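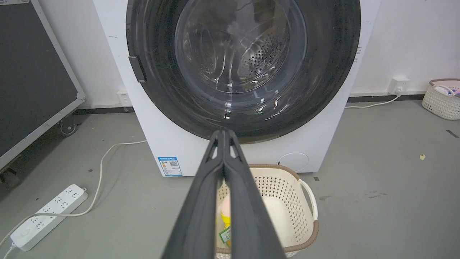 Last changed: 2021-04-18

What the laundry corner will cost us next

We have numbers! After a lot of back and forth over the equipment plan, the laundry corner has its own line in the budget, and I could not be happier about it. For anyone who missed the February meeting, this is the corner with the front loader, the plastic baskets and the power strip, where the arms practice getting at the door and moving things between basket and drum.

The big item is fingertips. The long black fingers are good at getting into tight spots and they are also what we replace most, so we asked for a proper stock of them this time. Kornar quoted us 560 for a set of 12, and Ruairí Fitzgerald talked them into holding that price until our order goes in. A set should carry both arms well past the summer, and if it doesn't we'll have learned something about how hard we are on that door.

Next comes 300 for cable work. I know, cables are not why anyone joined this group, but please look at the floor the next time you walk by. There's a white cord looping from the strip toward the washer, and the wheels of the rolling equipment stand close to it. We want a wall-mounted strip and covered runs along the baseboard. Clivby has the covers in stock and Plornport doesn't, so that one was easy.
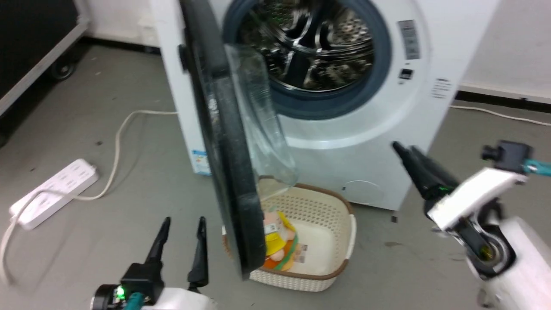

Door open, both grippers up, basket on the floor in front of the drum.

We also went around and around on a second washer. The case for it is strong: a different door, a different handle, a different height, and we'd find out fast how much of our work carries over. Wyss has offered us a top loader on a long loan, and all we'd pay is the delivery. My own vote is yes (you probably guessed), but it needs floor space and another outlet, so it sits in the "planned" column until the wiring is done.

Smaller things on the list: spare teal cables, a box of soft toys and packaged goods for the basket, and 2 more baskets with handles at the ends. Bring in anything soft you were going to give away, tags and all. Odd shapes are very welcome! 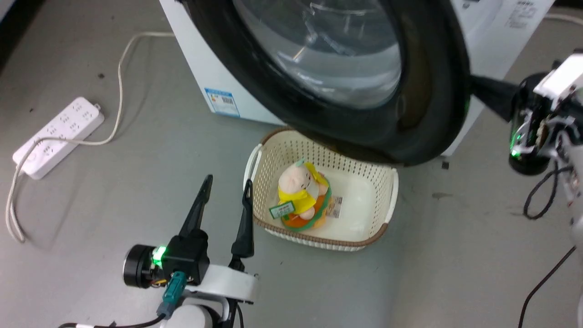 Home Tasks Team, Equipment and Planning

If you want something added, send Ruairí the item, the supplier and the price with shipping included. Requests without a price go to the bottom of the pile. The draft sheet is in the team folder, and the fingertip order goes out as soon as he has signed it.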